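Ticket 3591: Label printer in the back room skips every second label
Opened by: Ghazal Ahmadpour
Handled by: Farzad Mohammadi
Status: waiting on customer

Ghazal wrote:
Hello again, and thank you for being so patient with me on the phone Friday. The Stumer label printer is still feeding one printed label and then one blank one, all the way down the roll. I turned it off overnight the way you suggested and it was perfectly happy for the first few in the morning, then right back to its old ways. We use the Premeck rolls, the 52 mm ones, same as we always have. Parviz swears we changed nothing, but I did find an empty box of a different size in the recycling, so take that as you will.
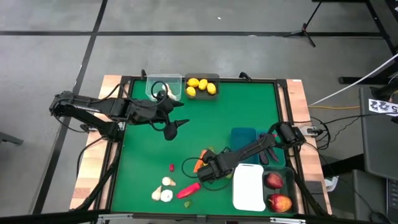 Back room, the green-topped table.

Farzad wrote:
Hi Ghazal, good to hear from you, and please don't worry about the phone call, I enjoyed it. A printed label followed by a blank nearly always means the printer has the wrong idea of how long one label is. Could you open the lid, take the roll out, and read me the length off the cardboard core? While it's open, wipe the little gap sensor with a dry cloth. Then put the roll back, close the lid and hold the feed button until the light blinks twice. It should push out a few blanks and stop right at a tear line.

Ghazal wrote:
The core says 32 mm. The settings page on the computer says 90, and I have no memory of ever typing that in.

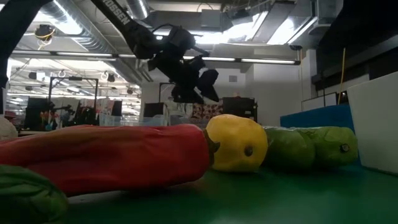 I also tried the feed button, and it did blink twice, but it ran out a good long strip before it stopped and the tear line was halfway across a label. Lamai was standing next to me and thinks I let go too soon. She may be right, my thumb was getting tired! Should I change the 90 first and then do the button again, or the other way around?

Farzad wrote:
Change the number first, save it, and then do the button. Hold on until the second blink is completely finished. If the 90 comes back after you restart the computer, tell me and I'll ask Babak Heydari to look at the shared settings, as another desk may be sending its own size over yours. 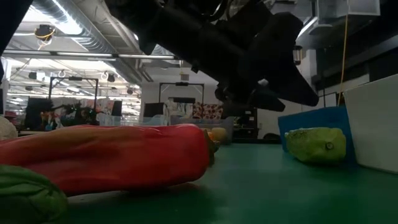
Do I have to throw away the rest of the roll that misprinted?
Keep it. Tear off the spoiled part at a tear line, load the roll again and use up what's left.

Ghazal wrote:
Lovely, thank you. Parviz has the computer until lunch, so I'll try it after that and write back.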